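Kivero Countertop Juicer
Owner's Guide, Section 4: Making Green Juice and Cleaning Up

Before you start

Read Section 2 (Safety) first. The juicer must sit on a flat, dry counter with the switch in the OFF position. Do not plug it in until the lid is locked.

Preparing the produce

1. Rinse all leaves, cucumber and celery under cold running water. Scrub carrots and beets with a brush.
2. Cut hard produce into pieces that drop through the feed tube without force. Peel citrus. Remove pits and large seeds.
3. Roll spinach, kale or parsley into tight bundles. Loose leaves tend to ride up the auger and stay there.

Juicing

4. Place the strainer in the bowl and turn it until the red dots line up.
5. Lock the lid. Set the juice cup under the front spout and the pulp cup under the side spout.
6. Plug in the juicer and turn the switch to ON.
7. Feed one bundle of leaves, then a piece of cucumber or apple. Keep switching between soft and hard produce.
8. If the auger stops, turn the switch to REV for a few seconds, then back to ON. If it stops again, unplug the unit and clear the bowl.
9. When the last piece has gone through, let the motor run until the spout stops dripping.

CAUTION: Never push produce down with fingers or a spoon. Use only the pusher supplied. Do not run the motor for more than 18 minutes at a time.

Note: The juice cup holds 1,000 ml. Empty it before it reaches the top line.

Note: Fresh juice separates as it stands. Stir before serving. Keep it covered in the refrigerator and drink it the same day. If you take blood thinners or have kidney problems, ask your doctor before drinking green juice every day.

Cleaning

10. Turn the switch to OFF and unplug the juicer.
11. Remove the lid, auger and strainer. Rinse right away. Brush the strainer from the outside in.
12. Wipe the motor base with a damp cloth. Do not put it in water.
13. Leave all parts to air dry before you put the juicer back together.

Do not use bleach or scouring powder on the bowl. Stains from carrots can be removed by soaking the bowl in warm water with 2 spoonfuls of baking soda. 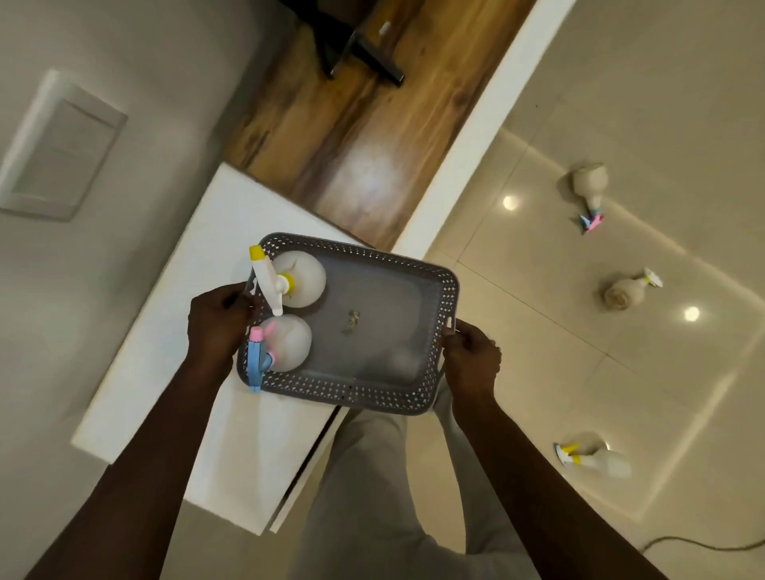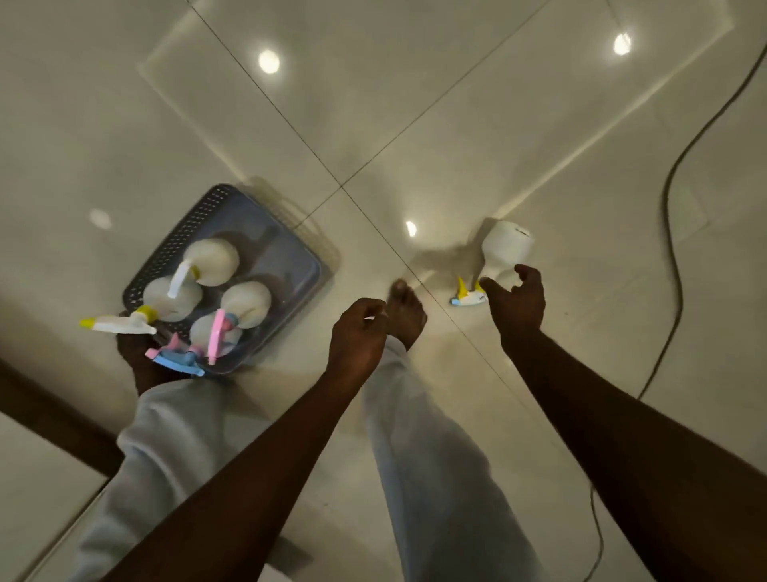 Spray bottles and plastic basket.

Replacement strainers: order part 143.
Guide revised March 31, 2021.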